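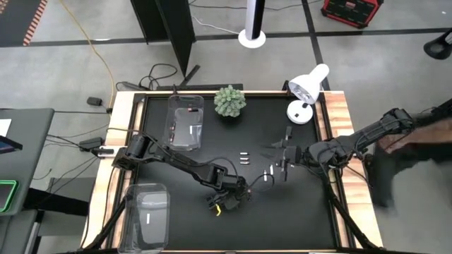
Prudia Community Workshop, Household Batteries Team

Small batteries, sorted with care: Prudia opens its battery bench to neighbors this November

Last updated: 2019-10-24

Most of us have a drawer at home where the batteries end up. There are the ones that came out of the smoke alarm, the ones that may or may not have a little life left in them, and the ones rolling around under the takeout menus that belonged to a toy the kids outgrew years ago. The Household Batteries Team at Prudia Community Workshop would like to help you empty that drawer, and we are very happy to announce that starting in November our sorting bench will be open to everyone in the neighborhood, free of charge and with no appointment needed.

The bench itself will be familiar to anybody who has taken a class with us. It has the big matte black top and the striped butcher-block-style edge down one side, in honey, cream and reddish brown, that visitors always seem to want to run a hand along. Loose batteries go out on the black surface, where a white one shows up beautifully and even a dark and copper one can be picked out without too much squinting, and from there they move into clear plastic bins. We are fond of the clear bins. They let a person see what has already been set aside without tipping anything over or fishing around with a finger.

"People walk in a bit embarrassed, carrying a bread bag or a cookie tin, and they tell us they have been meaning to deal with it since they moved house," said Panagiotis Dimitriou, who leads the team. "I tell them my own tin was worse. It really is pleasant work once you sit down to it, and you get to talk to whoever is next to you, and before long the tin is empty and you can use it for cookies again."

The program grew out of a trial held over the summer with 78 households on and near Koskela Street. Each was given a paper bag and a one-page guide and invited to bring the bag back whenever it was convenient. The bags came back fuller than we had expected (several with a friendly note tucked inside, which we have kept), and so many families asked when they could do it again that we decided to make it a regular part of the workshop calendar.

Once sorted, the batteries will be packed and handed over to Broltis, the collection firm that already picks up our scrap metal and old paint. Broltis has agreed to come by every three weeks through the winter. Rechargeable batteries are kept apart from single-use ones, and anything swollen, leaking or badly rusted goes to a member of the team right away and does not go onto the bench.

If you are planning to visit, we would ask a few small kindnesses. Please put a piece of clear tape over the ends of any nine-volt batteries and over the flat contacts of button cells before you leave home. Please bring no more than five pounds at a time, so that the table does not get overwhelmed and everyone has a turn. Car batteries, and the large packs from electric bikes, are more than we can handle, but we will gladly give you directions to the county drop-off site.

Children are welcome with a grown-up, though we do ask that the very little ones stay at the reading corner, where there are puzzles and a rug. Button cells are kept at the staff counter at all times and are never left out.

Jannik Rothe, who wrote the one-page guide and is now working on a longer one, will also be giving a short talk on the opening evening about reading the tiny print on a battery and how to store spares so they last. Coffee and cinnamon rolls will be provided by the Tollilero bakery next door, whose owners have been more than generous to us over the years and who, we are told, have a rather full drawer of their own.

Copies of the guide can be picked up at the front desk or requested by mail. Groups, schools and apartment buildings that would like to arrange a larger drop-off are asked to speak with Panagiotis Dimitriou at the workshop ahead of time.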